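Langat room, workshop notebook
March, entry begun a little after two in the afternoon

Kettle on, pen found, and I am writing this up at the end bench before I forget the half of it. Anyone picking up the vegetable work after me should read the last few pages first, particularly Mwajuma's notes on the brushes, because I shan't repeat them and she explains it all far better than I would.

The box from Grellbridge came this morning, two days later than promised but in very decent condition. I had asked for cucumbers with a proper skin on them, the knobbly sort you get from somebody's greenhouse, and for once that is what we were sent. The last lot were so smooth and so tightly wrapped that they might as well have been candles, and Lilian spent most of an afternoon trying to get a useful print out of one before she gave up and put it in her sandwiches.

A word on what we are after, as I see Nazareno has left a question mark in the margin of the previous entry. The booklet needs a short part on choosing, washing and cutting vegetables for a cold plate, written for people who have perhaps never been shown. Lelus want it at 450 words, and they want the cucumber done first so they can judge the tone before we go on to radishes and the rest. So the cucumber has had rather more thought spent on it this past fortnight than any cucumber could reasonably expect, and I must say I have grown fond of the subject.

Weighing. Gaëtan and I did these together on the small scale, and we zeroed it each time with the paper towel already on, having learned that lesson with the courgettes. The batch on the tray came to 1203 g all together. I have not written down each one separately and I don't intend to, unless Michalis particularly wants it, in which case he is very welcome to come and do it himself and I'll make the tea.

Washing. Cold tap, soft brush, with the grain of the bumps if that makes sense — you start at the stem end and go down, turning as you go. Mwajuma's way is to hold the thing under the water in one hand and keep the brush nearly still, and having tried both I now prefer hers. It is much kinder to the little bumps, and you don't end up with water in your sleeve. Then a pat with the towel and on to the rack. I tried rubbing one dry and it took the bloom off in streaks, which did it no harm for eating but made it look very sorry for itself. 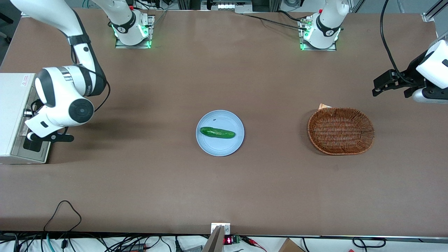

Plates were the next thing, and we went round and round on them. We have the white ones, the brown glazed ones that Lilian brought over from the Skostbridge kitchen, and the blue. I had been firmly for white, on the grounds that you can see every bit of grit and every seed, and my mother never served a salad on anything else. I've come round to the blue, though. A dark green skin with those paler speckles sits so nicely against a light blue, and the bumps show up properly, which matters if the words beside it are telling a person to look at the skin before they buy. The low raised rim is handy as well, being enough to discourage a round thing from wandering off while not getting in the way of the knife hand should somebody want to trim on the plate (they shouldn't, but they will). Lying sideways, with the narrower end to the left, a whole one reads at once as a cucumber, and I'd like us to stay with that way round throughout the booklet so the reader never has to turn anything about in their head. Note to self, wipe the plate once more before the finished version, as there's a tiny dark speck by the left end. On brown glaze I should never have spotted it, so perhaps that is a point to the blue as well.

Cutting. Gaëtan did the slices and I did the batons. For slices the instruction as drafted says "thin", and after watching him I think we ought to say how thin by comparing it with something, a coin perhaps, as his idea of thin and mine are two different countries. The batons were easier to put into words. Halve it across, halve each piece lengthways, run a teaspoon down the middle if the seeds are watery, then cut along. I had left out the teaspoon altogether in my first draft and Nazareno was quite right to put it back.

Salting. We took 100 g of slices, salted them lightly in the colander and left them over a bowl while we had our lunch. They had softened nicely by the time we came back and tasted very good with a drop of vinegar. Lilian thinks salting is a step too far for a beginner's page and I can see her side of it, but I would be sorry to lose it. I have put it in brackets for the moment and we can argue it out over a biscuit.

Still to do:

Ask Grellbridge whether they can send the same sort again, and the radishes with their leaves on this time.
Michalis to read the washing paragraph aloud to someone who hasn't seen it done.
Find the other colander.
Cut my draft down, as it is a good deal over what Lelus asked for and most of the extra is me being fond of things.

The offcuts are in the lidded tub on the middle shelf of the fridge, next to Mwajuma's yoghurt. Please help yourselves to the cucumber and leave the yoghurt be.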